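Laundry With Judite: "I Leave the Door Open and People Think I Forgot"

I have been wrong about washing machines my whole adult life. I found this out from Judite Azevedo, who ran the wash room at a guesthouse called Plumstead for years and now teaches a little evening class on home laundry that my friend Sunita would not stop talking about. So I called her up, brought cookies, and asked her everything I was too embarrassed to ask my mother.

First question: how full is too full? She laughed at me (fair).

"People pack it like a suitcase," she said. "You want to get your hand in on top of the clothes. If your hand won't go in, take something out. Take two things out!"

I told her I once did a whole week of towels in one go. She put her cookie down.

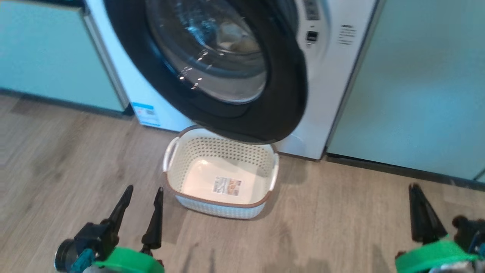

She's also big on looking inside before you load anything. There's always a sock, she says, or a pillowcase stuck up against the back, and if it's pale and the next load is jeans, well, goodbye pillowcase. At Plumstead she once washed the same white napkin with 60 navy aprons. She still has it. It's a sort of gray-lilac now and she uses it for shoes.

Then we got onto doors, and I could not have stopped her if I'd tried. Judite leaves the door open after every wash, all the way if there's room, and she wipes it down with an old T-shirt – the glass, the rim, the plastic on the inner side that most of us never look at.

"Everybody cleans the glass because they can see through it," she said. "Then they tell me the machine smells. Go around the back of the door! Run your finger along the edge and tell me what you find."

I went home and ran my finger along the edge. I will not be telling you what I found.
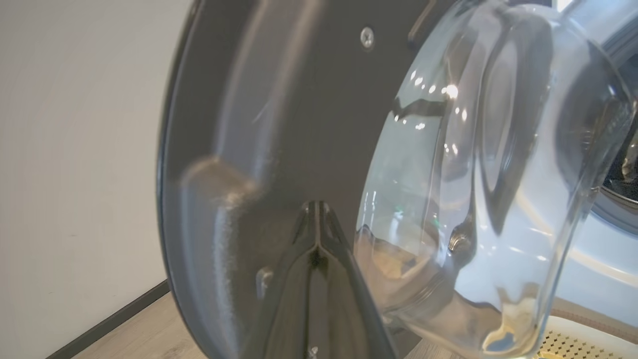 The inner side of the door, glass bowl and dark plastic frame.

What about baskets? I had assumed a basket was a basket, but she has opinions here too. She likes one with holes in the sides and she likes it on the floor right in front of the machine, close enough that a dropped sleeve lands in it. No carrying armfuls across the room. "I have picked up enough socks from hallways," she said.

She sorts by color first and by fabric second, and creams and yellows go in together as far as she's concerned. Printed whites get their own pile until she trusts them. How long does that take? "Two washes. Some of them, never." 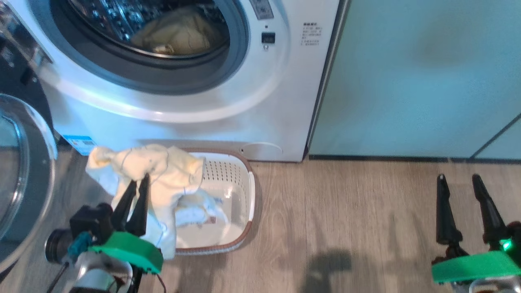 Creamy yellows at the washer, with a patterned white cloth in the basket.

I asked if she ever gets sick of it. She thought about that for a while, and then she told me about her first apartment, where she had no machine at all and carried everything down the hill to her aunt's in a pillowcase. "So no," she said. "I push the button and I go drink my coffee. What's to be sick of?"

Her next class starts in April, and I've already signed up. She says I have to bring my own T-shirt for the wiping.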